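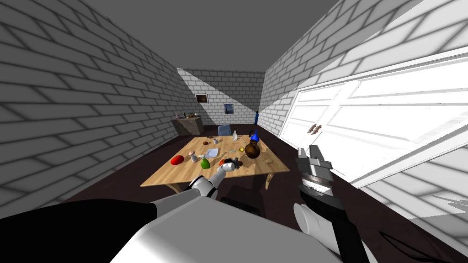 Figure 4. Rendered interior: long, narrow room with block walls, a central wooden table and a white double door at right.

4.2 Proportion and the grumbling that follows

Of all the properties of a meeting room that its occupants might plausibly resent, length is the one they hardly ever name. They name the chairs. They name the air, the carpet, the person who booked the room before them and the marker pens that person left behind without their lids. The free-text comments collected at Dallmont, all 1,626 of them, contain a great deal about biscuits and very little about geometry. Yet when Kaplan sorted the comments by room, the long rooms had more than their share of complaints on every subject we coded, biscuits included.

We take a long room to be one whose longer side is at least twice its shorter side. The definition is crude and we have grown attached to it. Earlier drafts used a continuous ratio, which Barrera preferred on principle and which produced tables that neither she nor the rest of us could read. Rooms near the boundary were measured again with a tape, and in one case the tape disagreed with the building plans by enough to move the room from one group to the other. We believed the tape.

Long rooms are seldom designed as such. At both the Dallmont and Uris sites, most began as something else: a corridor that was closed at each end, a storeroom, the strip left over when a larger office was partitioned to suit a tenant who then moved out. The table is usually bought to fit. A long room with a long table has two good seats, one at each end, and a row of people on either side who must lean forward to find out who is speaking. Figure 4 has the usual elements, with the double door in the long side wall and the table in the middle of the floor. Side doors of this kind were common in our sample, and latecomers who use one enter at the elbow of the conversation and are noticed by everyone.

End doors have their own difficulties. A person arriving late through an end door has the full length of the table to travel if the free seat is at the far end, and the free seat is always at the far end. Erdem's interview notes record a payroll officer at Uris who, on finding herself in this position, stood beside the door for the whole of a budget meeting and later described it as the most comfortable hour of her week. We coded this as a complaint after some argument.

Daylight muddies the picture. Sunlight entering a narrow room tends to strike one long wall and leave the other in shade, as in the figure, where the right wall is close to white at its brightest and the left is mostly shadowed. Occupants facing the bright side reported glare. Occupants facing the dark side reported gloom. In rooms where both groups were present at once, the blinds were adjusted so often that Demirtaş proposed treating the blind cord as a survey instrument, and we are sorry that the building managers declined to let us fit it with a counter. We did ask about blinds in the second questionnaire, to which 220 people replied, of whom 189 said that the blinds in their usual room were in the wrong position at the time of asking. The question did not specify which position would have been right, an omission that reviewers of an earlier version were kind enough to point out at length.

Wall finish mattered less than we expected. Our working assumption, borrowed from Coşkun's earlier study of waiting rooms in Kırmızıgül, was that visible coursing would make a long room feel longer. Horizontal joints run away from the viewer and converge, and the eye, having little else to do during a quarterly update, follows them. In the waiting rooms this effect was easy to find. In the meeting rooms it was not. People in rooms with exposed block or brick gave much the same estimates of length as people in plastered rooms, and both groups overestimated, generously so after lunch. It may be that waiting leaves more attention free for masonry than meeting does, although the transcripts do not bear this out.

Ceilings deserve a short paragraph, which is more than the respondents gave them. A flat ceiling without fittings or a change of colour was mentioned only when it leaked. We had prepared a coding category for ceiling height with several subheadings, and it remains in the codebook as a monument to our optimism.

A fairer test would hold the table constant. In our sample, room shape and table shape are so tangled that we cannot say which of them people are cross with, and the one long room furnished with small round tables, at Uris, was used almost wholly for birthday cake. Its scores were excellent. We have left it in the main analysis, having found no rule by which it could decently be removed, and report the results without it in the appendix. The direction of the difference is unchanged, although the gap between long and ordinary rooms widens a little.

Nor can we rule out that unpleasant meetings are sent to unpleasant rooms. Booking records from Dallmont suggest that senior staff reserve the squarer rooms early, often before nine in the morning, which leaves the long ones to whoever is organising something nobody wished to organise. The September records are the clearest on this point, and they coincide with performance reviews. Section 4.3 takes up the booking data in more detail, beginning with the matter of the standing reservation that had outlived the team it was made for.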